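The Twenty-Nine

Rule 1 was written by someone who got pinched. Rule 2 by someone who got yelled at. After that you can't tell.

Jytte Hjaltadóttir had the list taped inside the lid of her case, four corners, the tape going yellow. Twenty-nine rules. The Skarar handbook, fifth revision, boiled down to one sheet in her own writing. Clevitz had bought Skarar in February and now there would be a new book, and somebody had to say which rules stayed.

"You," said Maarja on the phone. "By Monday."

"All of them?"

"Whatever's still true."

So she went down to the floor. Coffee, pen, no lunch. Sun coming in hard across the tiles. Everyone busy, cables out, someone kneeling behind a table and swearing at a connector in a whisper.

Rule 7. Do not rush the open. She watched Eder at the laundry station. He was new. Eder rushed everything – stairs, sandwiches, sentences. But his hands were slow today. Cloth up, wait, cloth down. Wait. She put a check next to 7.

Rule 8. One hand works, the other hand is somewhere on purpose. She used to hate that one. What does it even mean, on purpose. The first month she'd let her idle gripper drift around like a dog on a long leash, and Maarja had sat through 100 of her takes with her chin in her fist and thrown out every one.

"Where's your left going?" Maarja had said.

"Nowhere."

"It's going everywhere. The arm will learn that. You want an arm in somebody's kitchen that does that?"

She hadn't wanted that. She did the 100 again.

Now she took the station herself, after Eder, to see if 8 still held. Black sleeves on. Markers clean, both cubes, wiped with the soft rag and not with your shirt (rule 3). Basket square to her body. Blue one first, then the navy.

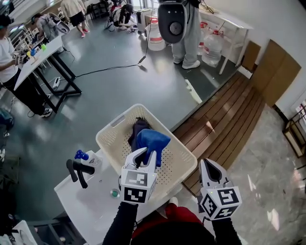 Rule 8, at the laundry station. Left lifts, right waits open by the basket.

It held. Her right hand had stopped without her telling it to. Open, jaws up, close enough to help. She stood there a second longer then she needed to, which was against 11, and let the cloth go.

Check.

Rule 12, nothing on the table that isn't in the task sheet, or else put it in the task sheet. She looked at the spray bottle. She looked at the sheet. Spray bottle, line four. Fine. Check.

Rule 15 was about Statunex, the old tracker, how to restart it, which knee to kneel on practically. Statunex was gone two years. She drew a line through it and felt bad, stupidly. She'd been good at 15. She could do 15 in the dark.

16 out. 17 out, same reason. 18 she'd never understood and neither had anyone she asked. Out.

Rule 19. People walking behind you are part of the room. Do not stop for them, do not wave them off. She liked 19. When the first batch went out, 400 takes, a manager from upstairs wanted every one with a person in the background pulled. Too messy, he said. Maarja had gone up there with the handbook open to the page. Came down again. Didn't say what happened. The 400 shipped.

Check, and she went over the check twice.

Rule 22, report the drop. Every drop, even if you caught it, even if it was nothing. Eder had come over by now and was reading upside down.

"I didn't report one," he said.

"When?"

"This morning. The navy one. It sort of slid, I got it again."

"So it's in the take."

"Yeah."

"Marked as good."

"Yeah." He rubbed the back of his neck. "There's 200 in that folder. I don't know which."

She thought about what the old her would've said. Let it go, one in 200, who would ever. The arm would, that was the thing. Somewhere down the line an arm would get to that slide and take it for how you do it.

"Then we watch them," she said.

"All of them?"

"Get a chair."

They watched them at the end table, double speed then normal speed when Eder said wait. It wasn't in the first half. It wasn't where he thought it was either. People packed up around them, somebody coiled a cable, somebody said night. Her coffee grew a skin.

"There," Eder said.

A small slide. An inch, maybe. The gripper closing too early on the hem, the cloth going, the gripper going after it. Quick. Kind of graceful, if you wanted to be nice about it.

He typed it in. Drop, recovered, his initials, the time. Sat back.

"Is that one staying?" he asked. "22?"

She'd checked it already. Turned the page around so he could see.

Maarja called at eight to ask how far she'd gotten. Jytte said twenty-two, and that 18 was out unless Maarja could explain it to her.

Long silence on the line.

"I wrote 18," Maarja said.

"What does it mean?"

"Give me a minute," said Maarja, and she could hear her getting up, looking for teh old book.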